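Abera rectangular table, wooden top

Product pages > Tables > Abera

The Abera is a plain rectangular table with a brown wooden top. It is sold by Tustora for landings, galleries, studios and other places where a full-sized dining table would get in the way. The grain is left to show and no two tops have quite the same pattern, so please don't expect yours to match the one in the showroom.

Price: £39 a month to hire, or ask for a purchase price
Minimum hire: 2 months
Delivery: Puvport and Mestside
Lead time: 5 working days
Seats: 4

The top comes finished with a hard wax oil. Wipe it with a damp cloth and dry it straight away. Cups without a saucer will leave a ring if they stand overnight, though a light rub with the oil supplied will usually lift it. Don't use spray polish, bleach or anything gritty.

The edges are eased slightly by hand so that they are comfortable to lean over for close work. If you plan to clamp anything to the table, put a scrap of card or cork between the clamp and the wood. Marks from bare clamps are not covered by the hire agreement.

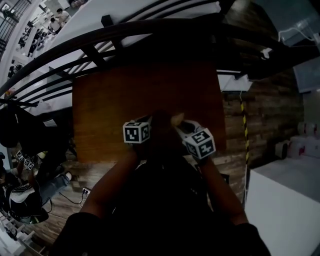
Tiruwork Gebremichael wrote to us in July that the top had taken daily bench work well, but that she would have liked to be told how heavy it was before it went up a flight of stairs. She also asked for a darker oil, as the grain on hers had gone paler where people rest their arms.

We now ask about stairs when you order. If the table is going to an upper floor, tell us the width of the stairs at the narrowest point and whether there is a turn. The legs come off with the key supplied, and the top can then be carried on its side by two people. Upper-floor delivery is included in Puvport. In Mestside it is charged extra – the driver works alone there and we have to send a second person.

The darker oil can be bought as a refill. Try it on the underside first and leave it overnight before doing the whole top.

When placing the table beside a railing or an open edge, leave enough room to walk past, and keep small items in a tray. Fit the felt pads before moving it across a painted or polished floor.

In the box: top, legs, fixing key, felt pads, small tin of oil, care sheet.

Related items: Abera bench, Abera stool, refill oil (clear or dark)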